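Field Visit Report: Open Day at Kodix
Last updated: Oct 29, 2022

For my project I picked the open day at Kodix, mostly because Soledad Bustamante from my class had already gone in June and wouldn't stop talking about it! There were 17 of us in the group, and our guide was Marwan Salameh, who works on the cell where two robot arms deal with small electrical parts and wire harnesses.
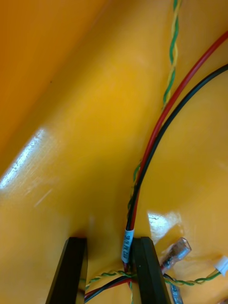
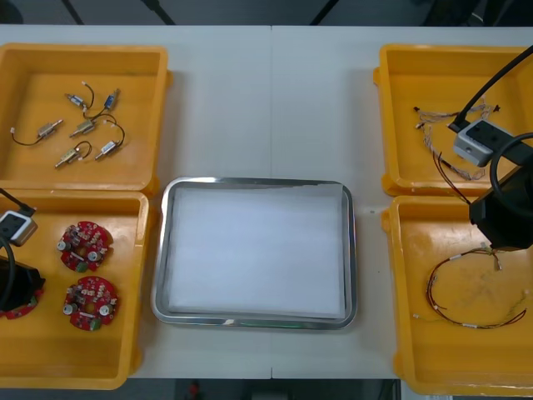
I had read a lot about robots and car bodies before I went, so I came with all the wrong questions. Marwan was very patient with me (I asked 10 of them, it's in my notes). The thing he kept coming back to was wire. A metal part keeps its shape when you grab it, but a cable bends, twists and slides under the next cable — so the arm can't just repeat the same move every time.

I also asked why each arm has its own camera, and he said a view from the side misses too much once the fingers get in close. That made sense to me right away, I've lost enough screws behind my own hand!

What I'd change: we only got five minutes at the cell, and the talk before it had 64 slides. I would gladly trade most of them for more time with Marwan. My next chapter compares my notes with the ones Soledad took in June.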